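Heat pump water heater in a utility closet: condensate and airflow requirements

Last updated: June 23, 2026

Posted by Tae-yang Jin

I am writing on behalf of the owners' association of Hendside, a building of 91 apartments. The association is reviewing the replacement of the gas water heaters in the individual units. One contractor, Dandolgate, has proposed heat pump water heaters to be placed in the existing utility closets. Each closet opens onto the bedroom hallway and has a solid door. The present heaters draw combustion air through a duct from the roof, and that duct would be capped after the work.

The proposal gives a price of $3,111 per unit, including removal of the old heater, the new tank, the condensate line and the electrical connection. It does not address the volume of air in the closet, and it states only that the condensate will be "routed to the nearest drain." In most of the apartments the nearest drain is the washing machine standpipe on the other side of a wall.

The association would be grateful for guidance on two matters. First, whether a closet of this kind can supply enough air for the equipment, and what changes would be required if it cannot. Second, whether the washing machine standpipe is an acceptable place to discharge the condensate. The closet measures 289 cubic feet with the door closed. The building manager has been instructed not to sign until these points are settled.
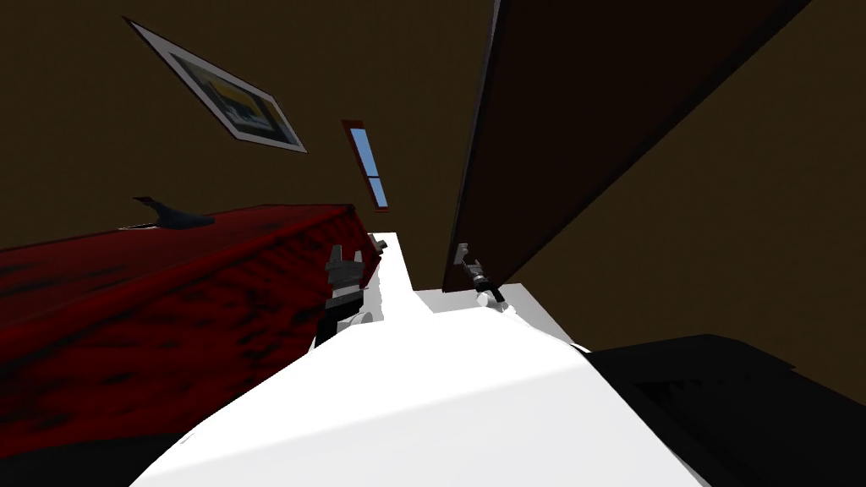
Does the equipment have to run in heat pump mode all year, or may residents change the setting in winter?

Residents may change the setting. Most models of this type have a control panel with a heat pump mode, a combined mode and an electric resistance mode. The resistance mode does not cool the surrounding air, and it uses considerably more electricity. If the closet is properly vented, the cooling effect is spread into the larger space and many households leave the setting alone. The association may wish to issue a short written notice on the matter so that all residents receive the same instruction.

Posted by Jeon Mechanical

The air supply should be dealt with first. A heat pump water heater takes heat from the air around it and returns that air colder and drier. In a small closed room the air is soon too cold for the compressor to work well, and the unit falls back on its electric elements. The hot water will still be hot, but the savings for which the equipment was purchased will be much reduced.

Manufacturers publish a minimum room volume in the installation manual. The figure differs from one model to another, and the contractor should be asked to identify the exact model and to provide the page on which the requirement appears. A closet of the size you describe is smaller than the volume many manuals call for without added openings. The usual remedies are a fully louvered door, a pair of grilles with one high and one low, or a duct kit that carries the exhaust air elsewhere. Where grilles are used, the manual will state the net free area. Please note that net free area is the open space that remains after the blades are subtracted, and a grille must therefore be larger on the outside than the stated number.

Ducting through the old combustion air opening is sometimes possible. It must not be assumed. The duct diameter, the total length and the number of elbows are all limited by the manufacturer, and air that is sent out of the apartment has to be replaced from somewhere. If only the exhaust is ducted outdoors, outside air will be drawn in through gaps around windows and doors.
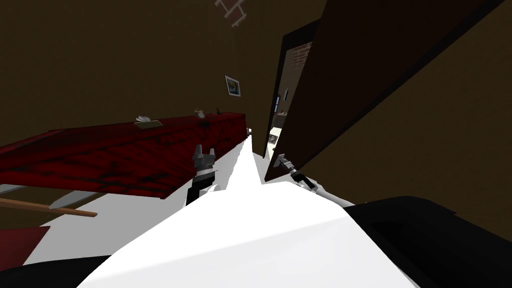 With regard to noise, the association should keep in mind that these units have a fan and a compressor, and that a louvered door does very little to hold back sound. Where the closet is next to a sleeping area, we recommend that one apartment be completed and occupied for several weeks before the remaining work is released. The tank should stand on a vibration pad, and rigid pipe should not be fastened tightly to a shared wall. Many models also allow the operating hours to be scheduled, so that most of the heating takes place during the day.

The condensate is a simpler matter. Discharge to a washing machine standpipe is accepted in many jurisdictions provided that there is an air gap and that the standpipe is trapped. The line must slope continuously toward the drain. If it cannot, a small condensate pump is needed, and the pump should have an overflow switch that shuts off the water heater. The local code office has the final word. Please obtain its answer in writing.

Posted by Gurkard

We had this done in 5 units and did not have any trouble. The installer just cut vents in the doors. Make sure they put a pan under the tank. I would not worry too much about the drain.

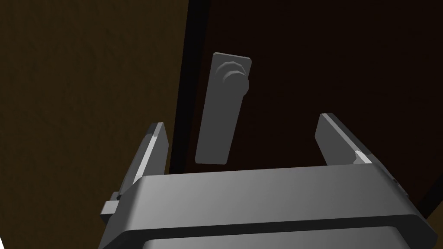
Tae-yang Jin replied that the association had asked Dandolgate for the model number and the relevant page of the manual, and that the proposal would be returned for revision. The revised version is to include louvered doors as a separate line item, a drain pan in every unit, and a written statement from the code office on the standpipe connection. The suggestion of a trial apartment will be placed on the agenda for the next meeting. One point remained open in the reply: whether the cost of a condensate pump, where one is needed, should be charged to the individual unit or to the reserve fund.

Jeon Mechanical added that the governing documents of the association would decide the question of cost. As a technical matter, the pump should be listed by apartment in the revised proposal, with its electrical outlet shown. Access for cleaning should be confirmed as well, because the reservoir collects sediment and the line should be flushed once a year.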